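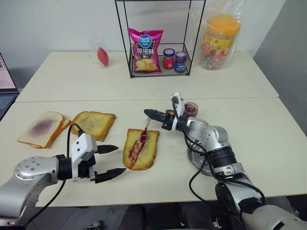
Hatsue Fujimoto wrote to me that jam belongs on toast only after the slice has rested for a full minute, and that anyone who spreads it sooner is wasting the jam. Her message concerned my January entry on breakfast preparation, in which I recommended spreading at once. I have since reviewed my position and wish to record the revised practice of this household.

Bread is to be sliced and stacked before the toaster is switched on. The stack should stand to one side, within reach, and clear of the jam. A slice toasted to golden brown is placed directly on the table, which must first be wiped; a plate is brought in at the point of serving. I am aware that Cường Ông objects to this arrangement. His objection was noted in January and is noted again.

With regard to jam, one spoonful is deposited near the top of the slice and drawn downward with a thin spreader. A second stroke carries it toward the crust. Pressing hard tears the surface, particularly with soft loaves. Butter remains optional under a red jam and is omitted on weekdays.

The resting period was tried over 24 breakfasts. I found that the toast kept its crispness better and the jam held its shine. Hatsue's minute is therefore adopted, although I have shortened it to forty seconds when the coffee is already poured.

Correspondence on marmalade has also been received and will be addressed separately. The peel presents difficulties.

22 May 2026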